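The fruit that never goes off

Posted 2026-06-25

My aunt, Kolbrún Ladefoged, gave me a bowl of real lemons when I moved in and told me a kitchen without fruit in it looked like a waiting room. I ate none of them. By August they had turned the colour of old golf balls and I had learned something about myself.

So now I have fake fruit. I held out for years on grounds of taste, then went into Eskildsen for a washing-up brush and came out with a carrier bag. The brush I had to go back for.

The basket was already in the house. It had been holding post, mostly takeaway menus and letters to the previous tenant, a person of many catalogues. I tipped all that into a drawer, which is now a problem for the drawer. 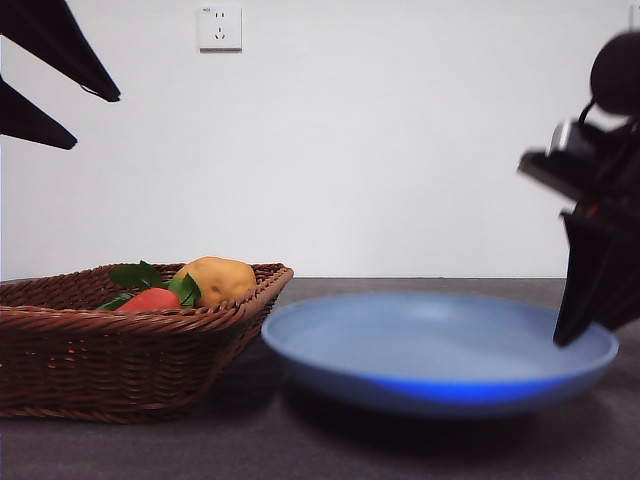
2 min read

The wicker does most of the work, I think. It's a reddish brown with a thick plaited edge, and it makes anything you put in it look as if it came from a market. The red one might be a tomato or might be an apple, and I've stopped asking. The yellowy one is a mango on good days. I tucked the leaves in round them, glossy green things that I suspect belong to neither.

The blue plate is on trial. Steinar says a plate next to a basket of fruit raises expectations, and that sooner or later a guest is going to reach for the mango. He has a point – his own mother once bit a wax pear at a hotel and still brings it up at weddings. But I like the blue against the dark grey table, and it gives me somewhere to put toast.

Upkeep so far has been one wipe with a damp cloth. I did look up whether you're meant to do more and found a forum thread with 100 replies, several of them angry, about dusting silk ivy. I closed it at reply 12.

Next on the list is the windowsill, where a basil plant from the supermarket is going the way of the lemons.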